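Dralden Community Help > Hand-held capture > Demos and data quality

Shiny plastic wrap is wrecking my two-gripper fruit demos, do I re-record or keep going?

Posted by Prakash Rajan
Tags: bimanual, demonstrations, deformable packaging, lighting

Hi all, long-time reader, first time posting a whole wall of text, sorry in advance!

I've been collecting demos at home for a little project I call Kartha. The job is simple on paper. There's a mix of fruit and veg, some of it bare and some of it in cling film, and the two grippers move it between a cardboard box and the table. I hold one gripper in each hand, each has its own camera, and I do the whole thing at normal kitchen speed. No robot during recording, just me and my poor wrists.

I'm at 312 demos now. I trained on them last week and the results were lopsided in a way I can't quite read. Bare oranges and mandarins go great. The policy lines up, closes, lifts, lovely. Anything in film and it starts to dither. It'll come down, stop a little above the thing, back up, come down again, and then either close on a loose bit of plastic or close way too early. A couple of times it pinched the tail of the wrap and lifted the fruit by that, which I guess is a kind of success, but the fruit swings around and falls out before it gets anywhere.

When I go back through the recordings with my own eyes, the wrapped items look fine to me. I can tell where the fruit is. But I also know what it is, so I'm maybe not the best judge.

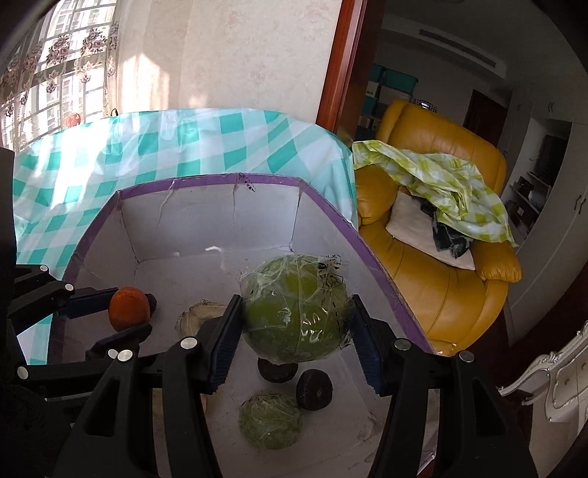
Both grippers over the box: wrapped green one between the pads, bare orange in the other.

So you can see what the wrap does. It bunches into creases over the top, it throws bright streaks off the front, and there's printing on it that bends with every fold, so the same item looks different each time I put it down. There are flaps too. My closing point depends a lot on where the flap happens to be, and I'm pretty sure I've been doing it differently from one day to the next without noticing.

The other thing is the light. The table is by a window and I get a lot of sun through it. The tablecloth is glossy and checkered and full of creases, and at some times of day part of it just goes white in the recording. I like the table there because there's room to swing my elbows, and I kind of wanted a busy real-home background anyway. I was scared that if I used a plain mat the policy would fall over the moment it saw a real kitchen.
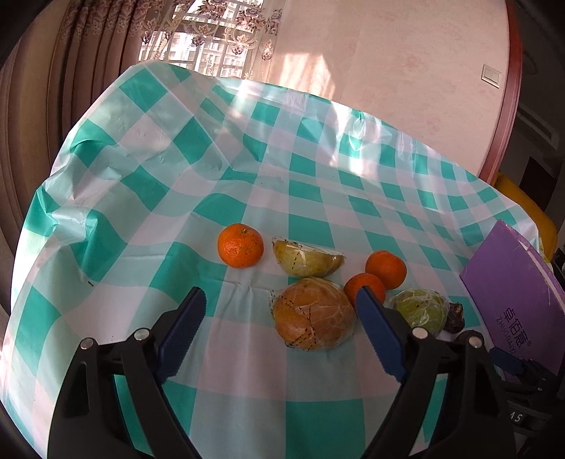

What I've tried so far

Trained on bare items only. Works well, even on the checkered cloth, so I don't think the pattern itself is what's killing me.

Trained on wrapped items only. Bad, with the same dithering, maybe a bit worse. There are a lot fewer of these, so that might be the whole story.

Turned down exposure in the camera settings. Helped with the tablecloth glare, didn't help the dithering, and it made the dark shriveled stuff almost disappear when it was down in the box. I put it back.

Took the film off one of the fruits halfway through a session. This was dumb, I now have demos where the same fruit is in both groups and my labels are a mess.

What I'd love to know

Do I throw out the wrapped demos and redo them with better light, or add more on top of what I have? Is there a "right" way to grab something in cling film that I should be sticking to? And does anybody bother recording the second gripper as separate episodes, or do you always keep the two together? In my recordings the other gripper is very often poking into view, and I can't decide if that's useful or just clutter.

I have evenings free through June so I can do a decent amount of re-recording, but I'd rather not do all of it twice.

Thanks!!
Prakash

3 replies, sorted by most helpful

slowhands_mara
Marked helpful by the poster

Ooh, I've been through almost exactly this, except mine was bread rolls in bags. Don't delete anything yet!

I'd look at the approach part of your demos before worrying about the light. The hover-and-back-up thing you describe smells to me like mixed demonstrations. If on some runs you come straight down and close on the body of the fruit, and on others you pause, peek, nudge the flap away and then close, the policy gets both and sits in the middle. With bare fruit you don't pause, so there's nothing to mix up. Watch twenty or so of your wrapped ones back to back, just the last second before contact, and I bet you'll see it. I did mine at double speed with a cup of tea and it was embarrassing.

What fixed it for me was picking one habit and writing it on a sticky note. Mine says: open wide, come down on both sides of the widest part, ignore the flap, close until the pads stop moving, wait a beat, lift. If the flap gets caught, fine. I don't go back for it. I never close on a gathered end, not even when it's right there and begging for it, and with wedges in film that's really tempting with those bunched-up ends sticking out at the tips. You need to be boring about it.

Then I went through the old set and sorted it into three piles — matches the habit, sort of matches, and no way. I kept the first pile, dropped the last, and trained with and without the middle one. In my case the middle pile hurt more than it helped. Yours might not.

For how many to add, I'd aim to have at least as many wrapped grasps as bare ones. Grasps, I mean, rather than episodes, and this matters more than people think. If each of your episodes moves a bunch of items and only some are wrapped, your 312 could be hiding a really uneven split. Count the closings per type. It's a tedious afternoon, but you only have to do it once.

On the two grippers, keep them together. If you cut them apart, the camera on the left one sees a mystery black arm wander in and out with no explanation, and the model has to treat it as weather. When both streams are in the same episode it can at least line up the arm it sees with the arm it's controlling. I tried both ways with my bread and together was clearly better whenever both hands were in the box. For stuff where one hand just sits there, I couldn't tell any difference.

And please fix your labels before you record another thing. For the fruit you unwrapped mid-session, split the session at that point and give the two halves different names. Future you will be so grateful!

Prakash Rajan
Replying to slowhands_mara

Oh no. I watched a batch last night and you're completely right, it's all over the place. Some days I poke the flap down first with the left gripper and then grab with the right, and some days I just go for it. There's even a stretch where I'm clearly tired and grabbing whatever plastic is nearest. Sticky note is going up on the cupboard. I did the grasp count too and wrapped came out at well under half of bare, so that's another thing to fix.

Does your "wait a beat" have a length? I'm worried I'll teach it to stand there.

slowhands_mara
Replying to Prakash Rajan

Short! A breath in, not a breath in and out. If you trim still frames in preprocessing, check that you're not trimming the pause away again. I did that for a month.

tobes_in_the_shed

Close the curtain. Really. Your table is right up against a sunny window and you've got a shiny cloth and shiny wrap. I run a sheer plus a cheap lamp bounced off the ceiling and the streaks on plastic go way down. They won't disappear but they stop jumping about between takes.

I'd keep the checkered cloth, it's good variety. Just iron it or something, those ridges near the edge catch light like crazy.

pradia_bench

I'm going to disagree with the curtain advice a little bit. If the robot is going to work in that room, in that sun, then you want some of the sun in there. What I'd do is make it a thing you control. Record one block in the morning with the sun coming in, one with the heavy curtain pulled across, and one after dark with the room lights on, and do the same mix of bare and wrapped in every block. What hurts is when all your wrapped demos happen to be from the bright time of day and all your bare ones from the evening, and then you can't tell if it's the film or the glare. Worth checking your timestamps for that before you buy a lamp.

A few smaller things, in no special order.

Your exposure experiment went about how I'd expect. When you've got a blown-out tablecloth and a nearly black item in a pale box, there isn't one setting that makes everybody happy. I lock exposure on the box interior at the start of each session and live with a bit of white on the table. Auto exposure is worse, because it shifts as the gripper moves from the table down into the box, so the fruit changes color right when you're reaching for it.

Change where things sit. It's easy to unload fruit into the same cluster every time without meaning to. I roll a die for which item goes first (yes, a real die, six sides, it lives in the gripper case). It feels silly and it works. Leave things touching sometimes too, two oranges side by side are a different problem from one on its own, and in the box your stuff is going to be piled up anyway.

Swap the film. After a few sessions it gets more crumpled and the ends loosen, so your late demos don't match your early ones. I rewrap often, and not very neatly. And if all your film has printing on it, do some with plain. I had a model that had more or less learned the printing, and it went to pieces when I ran out and bought another roll.

For numbers, I got wrapped grasps to a decent place with roughly 300 clean ones on top of a bare set that was already working. That was with smallish round things. Big heavy ones needed a wider opening and a slower lift, and I ended up recording those as their own batch because I kept rushing them. Your biggest wrapped one looks like it might be in that camp, so check how much of the jaw opening it uses up.

If you do the re-record in blocks, post how it went! I'm about to start on netting bags (onions, garlic, that kind of thing) and I have a feeling I'm going to be back here asking the same question as you.

Prakash Rajan
Replying to pradia_bench

Timestamps checked, and yep, nearly all of my wrapped demos are before lunch, when the sun is at its worst. Bare ones are mostly evening. Argh. OK, doing the three blocks, with the sticky note and a fresh roll of film, keeping both grippers in the same episode. I'll keep the old wrapped ones that match the habit and park the rest in another folder. Will report back on the first block once it's trained.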